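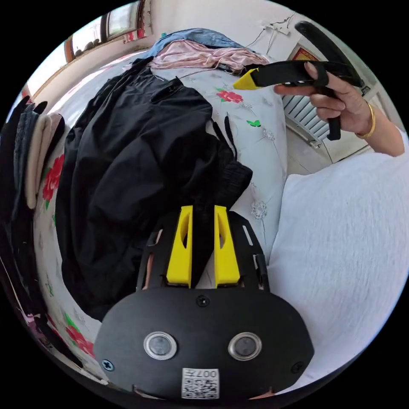
Folding on the bed - quick tips

Dump it all on the bed first, then sort. Jackets flat, zip closed, sleeves in. Anything with a strap or tie, tuck it in before you fold or it snags evrything.
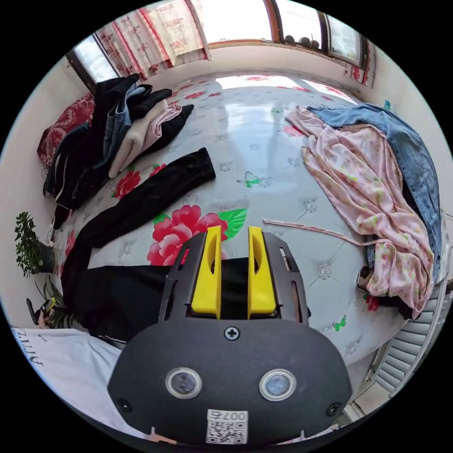
Jeans and sweaters left, florals and denim jacket right.

Pants next - leg on leg, smooth from the waist down, fold in thirds. Dark stuff in its own pile.

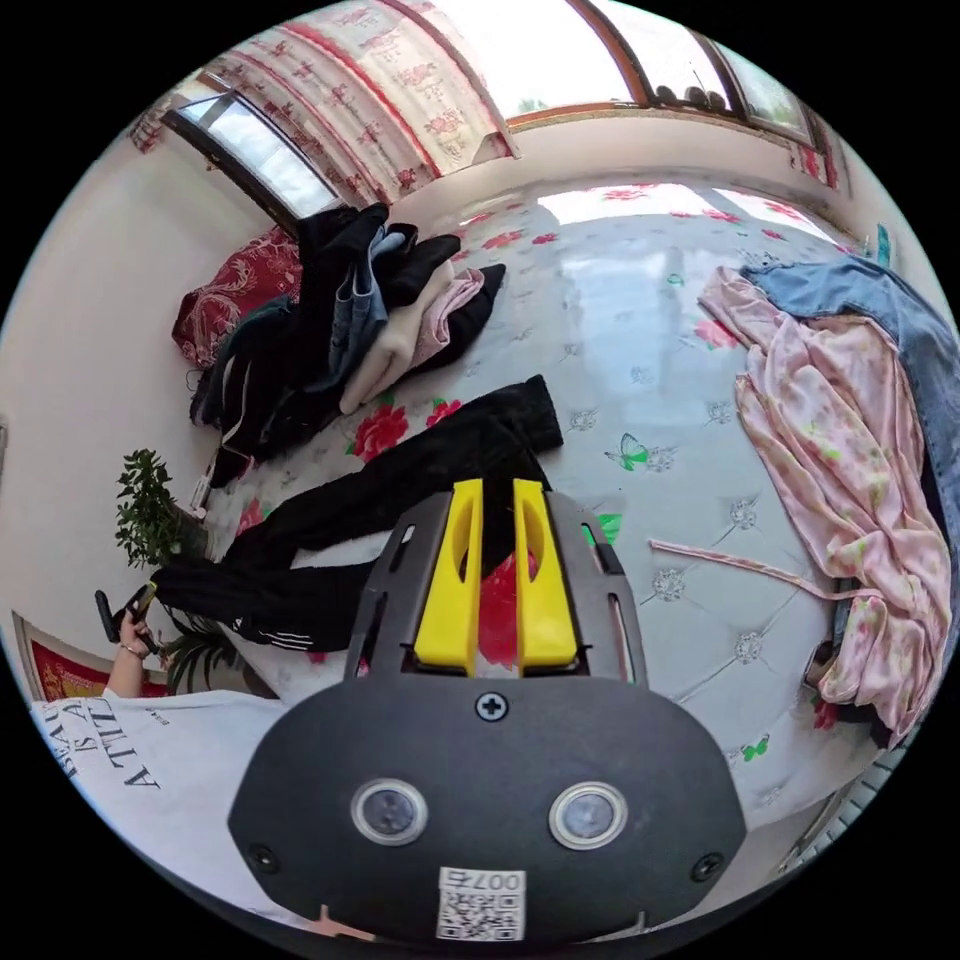
Sweaters never on hangers, they strech. Heavy things at the bottom. 13 minutes for a full bed if you dont stop to try things on.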